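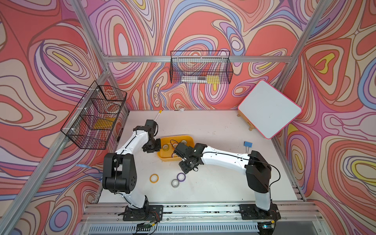

Ticket 138 – Injured goalie keeps getting the start
Filed under: League Software > Rosters & Injured List
Opened by: Yi-chun Cheng, Natow Hockey League
Status: Closed, with mild reservations

Problem
Our starting goalie, Szekeres, has a bad knee and is out until June. I put him on the injured list in Stollex on Sunday, February 27, 2022. By the next morning Stollex had healed him, dressed him and named him the starter against Skona. I've seen team doctors take longer. When I move him back to injured, it holds until the overnight update and then he's fine again.

What I tried first
Logged out and in. Different browser. Removed him from the roster completely, which made the backup captain and left us with no goalies at all. Put him back.

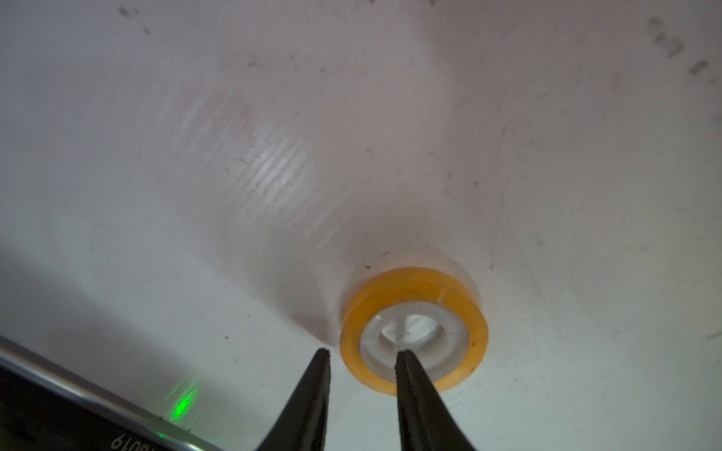

Clear tape, one roll, lying flat.

Reply from support
Thanks for the detail. Could you tell us his jersey number, and whether anyone else on the team has worn it this season?

Reply from Yi-chun
He's 58. A skater we called up in the fall had 58 for one game before the two of them sorted it out. The skater is 68 now and in perfect health, as the system keeps telling me.

Support log
1. Checked the player record. Two entries share number 58, one marked injured and one marked active. The overnight update picks the active one, being an optimist.
2. Merged the duplicates under the goalie's name. Injured status held through a manual update.
3. Checked the skater. All 5 of his assists had been credited to the goalie, who was briefly having a very good year. Moved them back.

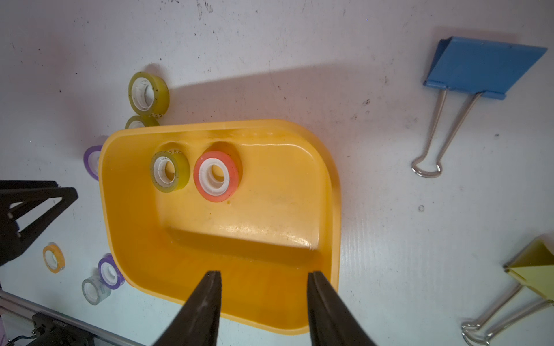 4. Ran the overnight update on a copy of the roster. Goalie still injured, backup listed as starter, captaincy returned to the previous captain.
5. Pushed the fix to the live roster and asked the customer to check in the morning.

Reply from Yi-chun
Checked. He's still hurt – never been so pleased to see it. The Skona game sheet still has him down for a shutout he watched from the stands. Can that be changed, or does it need a new ticket?

Reply from support
New ticket, please. Pick "Game Sheets" from the menu.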